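4.3 Keeping the count by hand

This section explains how to record pieces in a notebook with the 正 character. The Filali counting sheet in section 4.2 gives the same result, so please choose one method and stay with it until the end of the batch.

You need: one ruled notebook, pens in black, blue and red, and a flat desk.

1. Open the notebook on a new page and lay it flat. Press the fold down with your hand.

2. Choose the color of the pen. At Wilcombe each shift takes its own color, so the colors can be mixed in one row.

3. For each piece, write one stroke: top line, middle vertical, short line to the right, short vertical on the left, bottom line. One finished 正 is five pieces.

4. Start the next character directly beside the last one. When the row is full, go to the row under it. Do not leave a gap for a break or for lunch.

5. If you stop in the middle of a character, leave it unfinished. The next person adds the missing strokes, also when their pen has another color.

6. At the end of the batch, count the finished characters, multiply by five and add the single strokes. For example, 219 characters are 1,095 pieces. A batch of 1,000 pieces needs 200 characters.

Note: 299 pieces are 59 characters and four strokes. If your total ends in 5 or 0, there must be no unfinished character on the page.

CAUTION: Do not use whiteboard markers in the notebook. Their ink can go through the paper, and the old marks are then difficult to separate from the new ones. Soft pens can do the same, so test the pen on the last page first.

CAUTION: Never erase a stroke. If you wrote one too many, note the correction at the bottom of the page and subtract it in step 6.

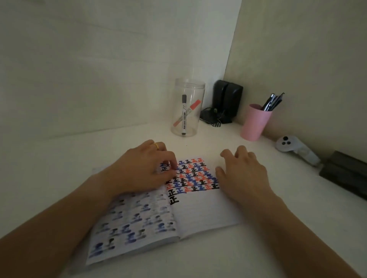 When the total is ready, copy it to the Tellaris form, field 136, and keep the notebook until the form is signed.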